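gripper swap day, thread as I go. old Cluvach fingers vs the new Onel pair, same arm, same wrist camera, same job: pick up one sheet of paper and put it down on another one

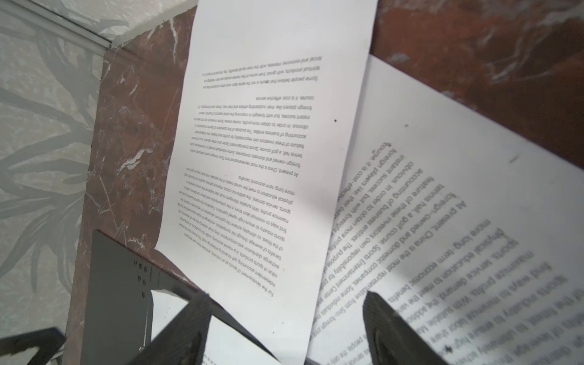 paper is horrible btw. anyone who says start with paper because its easy has never tried it. a mug forgives you, a sheet on polished stone just skates off

Cluvach first. stiff, quick, closes like it means it. fine on card. on single sheets it mostly shoved the thing along and made a ripple. got a pinch when the edge was already lifted a bit, otherwise no

Onel now. slower to close, more give at the tips. went in flatter and got the edge on the 2nd go. Seung-woo wants it noted that he picked the approach angle. noted

price, as people keep asking: Onel pair was 380. the Cluvach ones came with the arm so no idea

camera. wrist view is great til you're right on top of the page, then close stuff goes soft and you're guessing where the edge is. text is good for checking tilt though, if the lines run steep you know how far off square you are

tried the overhead one at Rumthorpe on Wednesday and it was worse. arm blocks the bit you want every single time

controller: still on the Nic Aodha box. force limit only moves in big steps, so its either crumple or nothing. I-seul has a patch that smooths it, havent put it on yet, didnt want to change 2 things at once

someone asked about wear. Cluvach tips have done almost 3,000 closes and the grip is noticably worse than in January. can't say for Onel, too new

keeping the Onels on for now. next is two sheets overlapping, take only the top one. I-seul reckons no chance

if you've got finger pads that work on thin stuff send me a link pls, will try anything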